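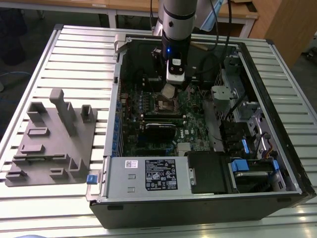
Jan 13, 2025
Bench notes, PC teardown, teaching by hand and by remote. Present: me, Suleiman, Shu-fen for the second half.

Goal was to get a clean set of demonstrations for the approach to the processor area, with the Dell tower on its side. Fixture plate stayed to the left of the case, same place as before the break. I did not move it and would like it left there until the set is finished.

Started with hand guiding. Arm in free-drive, one hand on the wrist, other hand on the segment above it. Going down into the case is fine until the gripper is over the board, then I can't see past my own arm and I drag the wrist toward the drive cage. Replayed two of these. Both came down off center. Threw them out.

Switched to remote for the rest. Suleiman drove, I watched from the side and called height. Much slower but the paths are straighter. Settings we ended on:

Speed scale 5 percent once below the rim of the case
Start pose 760 mm above the table
Pause at the hover point over the heat spreader before any contact

Recorded 57 runs in total by the end of the afternoon, hand-guided ones included. Fatima wants the discarded ones kept in a separate folder, so they are in "rejects" with a one-line reason each. Please keep doing this.

Problems:

Wrist rotation. If the operator turns the wrist late, the cable behind the arm pulls and the tip swings a little on the way in. Turn first, then descend. Shu-fen tried it both ways and the difference shows plainly in the joint log.

Remote lag. Came and went. Worse after we restarted the Brollgate logger. Did not chase it. Osaze, can you look at the buffer setting?

Force reading drifts after a long hover. Re-zeroed between batches. I forgot once, and that batch is marked in the sheet.

The blue release tabs on the drive cage are next. I think those should be taught by hand, as the motion is short and you need to feel the tab give. Suleiman disagrees and wants remote for everything so the data matches. Left open. Teun to decide when he is back from Rorness.

Not done: power supply latch, the card below the socket, anything with the power wires.

To do before next session: new pad on the hand controller grip, copy the runs to the shared drive, write down the case position from the table rails so it can be put back if somebody bumps it.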